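Tharun Kulkarni can talk about sandwiches for a very long time. I met him in June at Annamalai, his lunch counter in Pendale, and we were 15 minutes into the subject of tomatoes before I had my coat off.

"People treat the tomato like a garnish," he says. "It's the juiciest thing in there! Where you put it decides how the whole bite goes."

His own answer is cheese first, then tomato, with the lettuce down underneath. He tried it the other way for 2 months when he was still cooking in Brarbridge and went back, mostly because he missed the way the tomato meets the top bun.

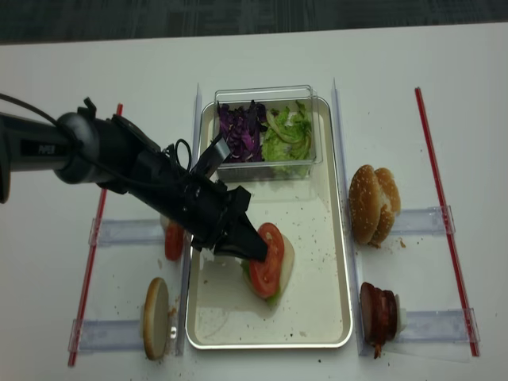
Tomato on cheese, with the purple cabbage and lettuce close by.

The cabbage is a newer love. Kulkarni shreds it as fine as he can and keeps it next to the torn lettuce, so he can grab either one. "Look at that color," he says, beaming. "And the crunch! I'd eat it out of the box."

Then there are the buns. He buys sesame ones from Pikstead, a bakery a short walk away, and on a good day goes through more than 200. He likes the bottoms toasted until they're smooth and tan, and he doesn't fuss over crumbs.

Does he ever get tired of it? He laughs and starts telling me about a pickle he tasted that morning, sharp and a little sweet, that he wants to try under the cheese. By the time I leave he has cut me a piece to take home.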